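**Moved house three weeks before keyhole surgery – do I go back to the start of the list?**

Posted in Moving Home > Health and GPs, 03/10/2021

**Garnex**

I've been waiting for a hernia repair for five months and was given a date for the end of October. In the meantime our landlord sold up and we have had to move from Karam Street out to Pirkside, 40 minutes away by car. I registered with the new surgery last week. The receptionist said my old referral "might not carry over", then said she would find out, and I've heard nothing.

I don't want to lose the date. The old hospital hasn't been told about the move yet. Should I ring them, or wait for the new surgery to sort it out? My partner thinks I should have stayed registered at the old address until it was done. Also, does anyone know if the pre-op appointment can be done nearer to where we live now? It's two buses each way and I can't drive afterwards.

**Leif Lindholm**

You don't lose your place just by changing GP. The referral sits with the hospital, and moving house doesn't cancel it. What does go wrong is the post. If they write to the old address asking you to confirm and you don't reply, you can be taken off the list.

Ring the bookings office yourself, today if you can. Have your hospital number ready – it's at the top of the appointment letter. Give them the new address, the new surgery and a mobile number, and ask them to read it all back. Then ask for the pre-op team and put the same details through again, as the two offices don't always share a system.

On the pre-op, ask if part of it can be done by phone. Mine was, but I still had to go in for bloods. For getting home, the hospital will want an adult with you, so sort that out before the day. Patient transport has to be asked for early and they do turn people down.

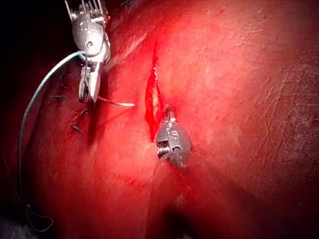
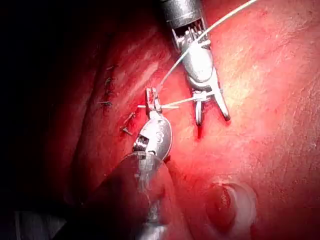 **Didov**

Agree with most of that, but do chase the new surgery as well. When I moved, my notes took weeks to come across, and the discharge letter went to my old doctor. I ended up with no sick note and had to ring both places. Ask the ward to print you a copy before you leave.

Your partner is wrong about staying registered, by the way. They'd have wanted your proper address anyway.

**Garnex**

Thanks both. Rang bookings and the date stands. Pre-op is by phone, with bloods at the hospital. Still waiting on Pirkside.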